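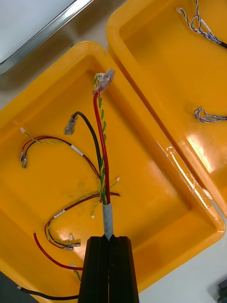 ## Saturday at the Bamthorpe kids' costume fair

I've been sewing dress-up clothes for my two girls for years, so when a costume fair landed in Bamthorpe I was in the car before breakfast (well, with breakfast in my lap). It's held in the old Mirkham hall, and there were 300 stalls. I did not see them all. My feet gave up somewhere near the fairy wings!

First stop was Cokier, who make dragon capes for toddlers. The green one has a padded tail that drags along behind, and the little boy trying it on roared at everybody in line. The hood closes with a snap under the chin, and I'd want something softer there, but the lining is lovely and it goes in the washing machine. I bought 2, so there will be no fighting in our house.
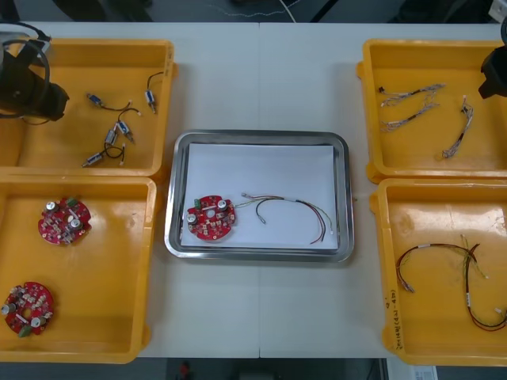

Awwad had the prettiest table of the day, all party skirts and matching hair bows, sold as gift sets or piece by piece. I came home with plans to sort my own trims, which currently live in one enormous cookie tin. I'd like something along the lines of those yellow bins, two on each side of the table with the steel tray in the middle, so ribbon and elastic stay apart and whatever I'm sewing gets the tray. The skirts run small, by the way, so go up a size if your kid is tall.

Lunch was a cheese roll from the van outside, and the line was long. Parking is free if you go in by the back gate. Strollers fit down the wide aisles but get stuck by the shoe stalls, so leave those for last.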